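Workplace Automation Board > Implementation and Staffing > Demonstration work on the bench line: what happens to the job grades?

Thread started by tolstack_m
31 May 2020

We are 10 weeks into the handheld gripper program at the Rirell site and I would like to compare notes with other plants. Background: small-parts handling, mostly cups, lids and trays for the Saarela dispensing line. Until April every bench was manual pick and place. Now part of each shift goes to recording demonstrations with the gripper tools, and the recordings are used to train the arms that will go in on line 2.

Throughput on the manual benches is down, as planned. What was not planned is the effect on grading. An operator on demonstration work is paid at the bench grade, but the task is different. Grip approach, closing speed and release point all have to be consistent, and a bad run is rejected the same day with a code. Our old grade sheet has no line for any of that.

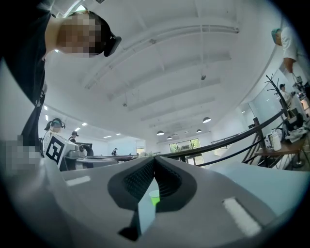 The second problem is rotation. We settled on blocks of 32 minutes on the gripper and then a change of task. The tool weighs more than the parts do, and the load is on the wrist and forearm. People who were fast by hand are not always the ones with the lowest reject rate on the tool, and that has caused some friction at shift handover.

Questions for the board:
Did you create a separate grade, or an allowance on top of the existing one?
Who signs off rejected runs, the line lead or the data side?
Has anyone written the rotation into the work instruction, or is it left to the lead?

----

benchline_ko
Reply 1

Allowance, not a grade. We are a Wila integration customer and had the same discussion. A grade takes a long time to agree and the work may only exist for a limited period. An allowance can start at the next pay run and stop when the recording stops.

Rejects: data side assigns the code, line lead can dispute it.

----

pneu_and_void
Reply 2

I disagree with benchline_ko on the allowance. It treats the work as temporary, and I have not seen it be temporary. Every part change brings a new round of demonstrations. At our plant the first campaign was closed and reopened 3 times. The operators lost the allowance and got it back each time, and by the last round several had asked for other stations.

If the skill is needed every time the product changes, it belongs in the grade.

----

benchline_ko
Reply 3

That depends on product mix. We change a cup size once a year at most. For a high-mix site I would accept your argument.

----

tolstack_m
Reply 4

We are in between. Saarela has two part revisions scheduled and there is talk of a Welano contract with soft pouches, which would need new finger pads and a full set of new recordings. So closer to pneu_and_void's case than I would like.

----

gasket77
Reply 5

Operator here, different company. Reject codes are the real issue on the floor. With hand packing I knew when I had made a bad one. With the tool I get a code hours later, and I do not remember the run. "Approach angle out of range" on a list of 32 runs does not tell me what to change. If you want lower reject rates, show people their own runs next to a good one before the next block starts.

Also ask what the rate target is. Ours was copied from the manual bench and it was wrong from the first shift.

----

tolstack_m
Reply 6

Agreed on the target. We removed it in week 2 and count accepted runs only. Playback at the bench is not set up yet – the review station is in the data office, and operators have to be released from the line to use it. I will raise it.

----

fixture_drift
Reply 7

On rotation: put it in the work instruction. We left it to the leads and the result was that the same people stayed on the tool all shift because their numbers were good. Two of them reported forearm pain. It is now a written maximum with a sign-off at each change, and the accepted count per shift did not fall.

----

pneu_and_void
Reply 8

Same experience. I would add that setup and pad inspection should be counted as working time inside the block. Ours were treated as a break for the first month.

----

tolstack_m
Reply 9

Useful, thank you. The draft instruction will have a fixed maximum block, inspection inside the block and a sign-off. For pay I am going to propose the allowance now, with a clause that converts it to a grade if a second campaign opens on the same line. I do not know yet whether the pay office will take the clause.

----

benchline_ko
Reply 10

Define "campaign" in the text before you send it. Ours did not, and a part revision was argued to be the same campaign.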